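Werkmont Questions Claims Made for Single-Shape Table Puzzles

May 13, 2024 – Toy tester Werkmont has published a short review of loose-piece puzzles for small children, and it is not convinced by much of what is printed on the boxes. The firm looked at 9 sets, among them Drandora and Carnutex, and found the word "educational" on every lid.

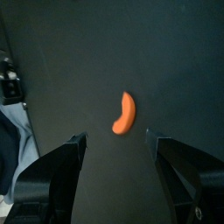

Werkmont's main complaint concerns shapes that could be almost anything. Makers call this open-ended play. Put a curved orange piece on a dark tabletop, with one end blunt and the other hooked into a rounded lobe, and an adult may say banana or the letter J. Whether a child learns either from it is another matter – none of the makers sent a study when asked.

"I have read a lot of leaflets about imagination," said Otakar Hubáček, who wrote the review. "I would settle for a leaflet that says what the piece is meant to be."

Rees, which sells two of the sets, says it is reviewing its packaging. Werkmont will look at the new boxes in November. The review is free on request from the Werkmont press office.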